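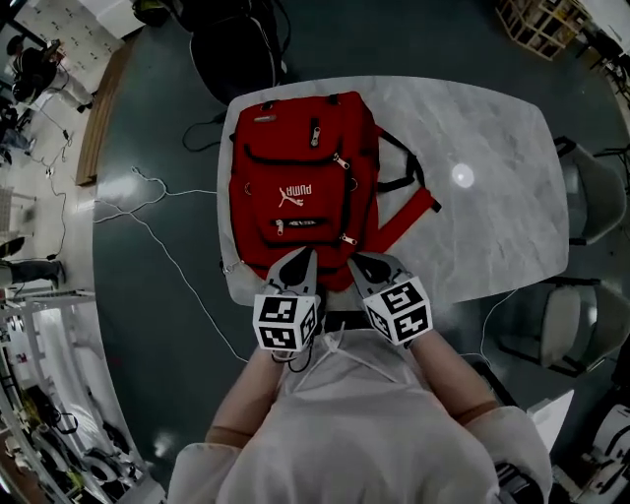 천 배낭을 손으로 빨고 다시 꾸리는 방법

저는 한국어를 배운 지 몇 년 된 사람이고, 이 글은 동네 모임 게시판에 올렸던 짧은 메모를 길게 다시 쓴 것입니다. 표현이 어색한 곳이 있으면 댓글로 알려 주십시오. 고치겠습니다.

제가 쓰는 배낭은 빨간 천에 검은색 테두리가 있는 푸마 배낭입니다. 크기는 21리터이고, 매일 출근할 때와 주말에 기차를 탈 때 씁니다. 아래의 방법은 이런 보통 천 배낭에 맞습니다. 가죽 배낭이나 방수 코팅이 두꺼운 등산 배낭은 다르게 해야 하니까 제조사의 안내를 먼저 읽으십시오.

준비할 것

큰 대야 또는 욕조
중성 세제 (울 세제도 괜찮습니다)
부드러운 칫솔 하나
마른 수건 두 장
작은 그릇 하나
빨래집게와 튼튼한 옷걸이
양초 조각 (지퍼용)

작은 그릇은 빨래와 관계가 없어 보이지만 저는 꼭 준비합니다. 주머니에서 나온 동전, 열쇠, 영수증을 거기에 담습니다. 처음 배낭을 빨았을 때 저는 기차표를 같이 빨았습니다.

1. 배낭을 넓은 곳에 눕히기

책상이나 식탁을 비우고 배낭을 앞주머니가 위로 오게 눕힙니다. 어깨끈은 배낭 밑에 깔리지 않도록 옆으로 빼 놓습니다. 어깨끈이 밑에 있으면 배낭이 기울어지고, 천이 접힌 곳의 얼룩을 못 보고 지나갑니다. 식탁에서 하는 분은 신문지나 오래된 수건을 먼저 까십시오. 배낭 바닥은 지하철 바닥에도 닿고 화장실 고리 아래에도 닿는 물건입니다.

2. 모두 꺼내기

지퍼를 전부 끝까지 엽니다. 큰 칸부터 시작하고, 앞주머니, 그다음에 안쪽의 작은 주머니 순서로 합니다. 저는 이 순서를 바꾸지 않습니다. 순서가 있으면 어느 주머니를 확인했는지 생각하지 않아도 됩니다.

열쇠고리는 이때 뺍니다. 금속 고리는 물속에서 천을 긁을 수 있고, 오래 젖어 있으면 녹이 밝은 천에 묻기도 합니다. 손톱으로 고리를 벌리기 어려우면 동전의 모서리를 사이에 넣으십시오. 인형이나 이름표를 달고 다니는 분도 같이 떼어 놓습니다.

다 꺼냈으면 배낭을 거꾸로 들고 바닥을 손바닥으로 몇 번 두드립니다. 과자 부스러기와 모래가 많이 나옵니다. 구석에 남은 것은 마른 칫솔로 쓸어 내거나, 청소기의 좁은 흡입구로 빨아들입니다. 물을 묻히기 전에 해야 합니다. 젖은 모래는 잘 안 떨어집니다.

3. 상태를 살피기

빨기 전에 고칠 곳이 있는지 봅니다. 제가 보는 곳은 다음과 같습니다.

위쪽 손잡이의 바느질
어깨끈이 몸통과 만나는 곳
지퍼 손잡이
바닥의 네 모서리
인쇄된 로고

실이 조금 풀린 곳은 잡아당기지 마시고 가위로 짧게 자른 뒤에, 같은 색 실로 두세 번 꿰매 주십시오. 어깨끈 쪽의 바느질이 많이 뜯어졌다면 집에서 하지 말고 수선집에 맡기는 것이 좋습니다. 저는 Brurkico라는 작은 수선집에 맡긴 적이 있습니다. 주인 Branislav Murín 씨가 끈 안쪽에 천을 하나 덧대 주었는데, 지금까지 튼튼합니다.

로고가 이미 갈라지기 시작했으면 그 부분은 절대로 칫솔로 문지르지 않습니다. 젖은 수건으로 누르기만 합니다.

4. 세탁 표시 읽기

배낭 안쪽의 옆 솔기에 세탁 라벨이 있는 경우가 많습니다. 대야에 손이 들어간 그림이면 손빨래를 해도 됩니다. 대야에 X 표시가 있으면 물에 담그지 말고 젖은 수건으로 닦기만 하십시오. 라벨의 글씨가 지워졌으면 조심하는 쪽을 선택합니다. 즉, 부분 세탁만 합니다.

색이 진한 배낭은 물 빠짐도 시험합니다. 흰 수건의 끝을 적셔서 안 보이는 곳을 가볍게 문지르고 수건을 봅니다. 색이 묻어 나오면 다른 빨래와 절대로 같이 담그지 마십시오. 빨간색은 특히 그렇습니다. 제 동료 Vratislav Čierny 씨는 흰 셔츠가 분홍색이 되었고, 그 셔츠를 지금은 페인트칠할 때 입습니다.

5. 손으로 빨기

대야에 미지근한 물을 받습니다. 손을 넣었을 때 따뜻하다고 느끼지 않을 정도가 알맞습니다. 세제는 뚜껑의 반만 넣고 손으로 저어서 완전히 풀어 줍니다. 세제를 천에 직접 붓지 않습니다.

배낭을 넣고 손으로 천천히 눌렀다가 놓습니다. 스펀지를 누르는 것처럼 하면 됩니다. 오래 담가 두지 마십시오. 십 분이면 충분합니다.

얼룩은 칫솔에 세제 물을 묻혀서 원을 그리며 문지릅니다. 힘을 많이 주지 않습니다. 어깨끈의 안쪽과 등판은 땀이 많이 묻는 곳이니까 시간을 더 쓰십시오. 검은 테두리가 있는 배낭은 테두리와 천 사이의 솔기에 먼지가 모입니다. 칫솔을 솔기의 방향과 같이 움직이면 먼지가 나옵니다.

볼펜 자국은 따로 처리합니다. 면봉에 소독용 알코올을 조금 묻혀서 톡톡 두드리고, 바로 마른 수건으로 눌러 줍니다. 이것도 안 보이는 곳에서 먼저 시험해 보십시오. 로고 위에서는 하지 마십시오.

6. 헹구기

물을 바꾸면서 세 번 헹굽니다. 세 번째 물에 거품이 보이면 한 번 더 합니다. 어깨끈에는 스펀지가 들어 있어서 세제가 오래 남습니다. 끈을 두 손으로 꼭꼭 눌러 보고, 나오는 물이 맑은지 확인합니다.

비틀어서 짜지 않습니다. 등판의 모양이 망가집니다. 마른 수건 위에 배낭을 눕히고, 다른 수건을 위에 덮고, 두 손으로 누르십시오. 세탁기의 탈수도 저는 사용하지 않습니다.

7. 말리기

지퍼를 모두 열어 둔 채로 거꾸로 겁니다. 바닥이 위로, 손잡이가 아래로 갑니다. 이렇게 하면 물이 안쪽 구석에 고이지 않습니다. 바닥 쪽에 고리가 없으면 빨래 건조대의 봉 두 개 사이에 걸쳐 놓아도 됩니다. 앞주머니는 안감을 밖으로 뒤집어 놓습니다.

장소는 그늘이고 바람이 통하는 곳이 좋습니다. 빨간 천은 햇빛에 색이 빨리 약해집니다. 여름에는 하루면 마르지만 11월에는 제 방에서 이틀이 걸렸습니다. 어깨끈은 마지막까지 젖어 있으니까 손가락으로 눌러 보십시오. 차가운 느낌이 있으면 아직입니다.

8. 지퍼와 끈

배낭이 다 마른 다음에 양초 조각으로 지퍼의 이를 위에서 아래로 한 번씩 문지릅니다. 지퍼를 여러 번 열고 닫은 후에, 남은 가루는 마른 칫솔로 털어 냅니다. 지퍼 손잡이가 빠진 곳에는 튼튼한 끈을 짧게 묶어서 쓸 수 있습니다.

어깨끈의 길이도 이때 맞춥니다. 양쪽이 다르면 어깨가 아픕니다. 두 끈을 나란히 놓고 줄자로 재십시오. 저는 양쪽을 모두 56센티미터로 맞추고, 작은 실 한 땀으로 표시를 해 두었습니다.

9. 다시 꾸리기

꺼낸 물건을 전부 다시 넣지 마십시오. 그릇에 담은 것 중에서 영수증은 거의 다 버려도 됩니다.

무거운 것은 등 가까이에 세워서 넣습니다. 노트북이나 책이 여기에 해당합니다. 그 앞에 도시락이나 옷처럼 가벼운 것을 넣고, 물병은 꼭 세웁니다. 앞주머니에는 자주 꺼내는 것만 넣습니다. 저의 경우에는 교통카드, 휴지, 이어폰입니다. 앞주머니에 너무 많이 넣으면 배낭이 뒤로 당겨지고 로고가 있는 천도 늘어납니다.

열쇠고리는 마지막에 답니다.

자주 받은 질문

세탁기에 넣어도 됩니까?
라벨이 허락하면 큰 세탁망에 넣고 울 코스로 돌릴 수 있습니다. 지퍼는 닫고, 끈은 안으로 넣으십시오. 그래도 저는 손빨래를 권합니다.

얼마나 자주 빨아야 합니까?
저는 일 년에 두 번 전체를 빨고, 그 사이에는 젖은 수건으로 바닥과 어깨끈만 닦습니다.

냄새가 안 없어집니다.
마른 배낭 안에 베이킹소다를 얇은 천 주머니에 담아서 하룻밤 넣어 두십시오. 그래도 냄새가 나면 어깨끈 속이 덜 말랐을 가능성이 큽니다. 선풍기 앞에 다시 걸어 두고 다음 날 확인해 보십시오.

2021년 7월 3일에 지퍼 부분을 고쳐 썼습니다.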